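Chapter 8

Choosing an End Effector Without Losing a Semester

I bought the wrong gripper for my first real project, and I bought it with great confidence. It had two parallel jaws, a lovely spec sheet, and a price that made my department head, Christos Konstantinidis, go very quiet on the phone. It could hold an egg. It could hold a wrench. What we needed it to do was nudge light parts around on a flat surface, and for that it was slow, bulky and always in the way of its own camera.

So this chapter starts with a plea. Before you compare products, compare jobs! Write down what the arm has to do to the object (lift it, push it, turn it, hold it still while something else happens) and only then open the catalogs. Chapter 7 covered arms, and most of you will already be stuck with whichever arm your lab owns, so from here on I'll treat the arm as given and talk about the last few inches of it.

8.1 Three tools, one bench

Most of the chapter follows a set of trials that Tímea Jakab and I ran at Irnberg over one long December. We had a two-jaw gripper from Athanasiadis, a small suction cup on a homemade mount, and a plain rod. The rod is the one students laugh at. It has no motor and no fingers, and it can't pick up a thing. It also never drops anything, and when a push goes wrong you have far fewer suspects to question.

We gave each tool the same chores: separate two blocks that are touching, bring one block to a marked spot, and move a block out of a crowd without disturbing its neighbors. We logged 313 attempts before the suction mount cracked, and you'll find the whole table in Section 8.4, cracked mount included. Please read the failures first. Tímea sorted them by cause, which took her longer than running the trials did, and I still use her categories when I teach this.

The controller was the same throughout, a Clovuda unit set to a 46 millisecond cycle. That's sluggish by current standards (Lambros Kyriakidis, who reviewed an early draft, wrote "why??" beside it in green ink). We kept it because a slow loop makes bad contact easy to spot, and because changing the controller and the tool in the same week is how you end up with numbers you can't explain to anyone.

8.2 What shape does to a push

Cubes are polite. Push one square on a flat face and it tends to go where you send it. Cylinders roll off the tip to one side or the other, and a star will catch a point and spin. If your test set is all cubes, every tool looks good - I've refereed papers like that, and I've written one.

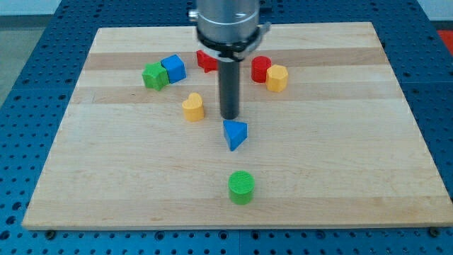 Mixing shapes costs you very little and tells you a lot, so do it from the first day. Keep the colors strong and few if a camera is going to be finding the blocks, and bolt the work surface down. We skipped the bolts for the first week and had to throw out everything we'd recorded, because the board had been creeping toward the back of the table a hair at a time.

Tip height matters as well. Too high and the rod rides up over a rounded edge; too low and it scrapes. Start with a gap you can slide a sheet of cardboard through, run a few slow passes, and write the value down somewhere other than your own memory. Exercise 8.3 has you do this with three different tips.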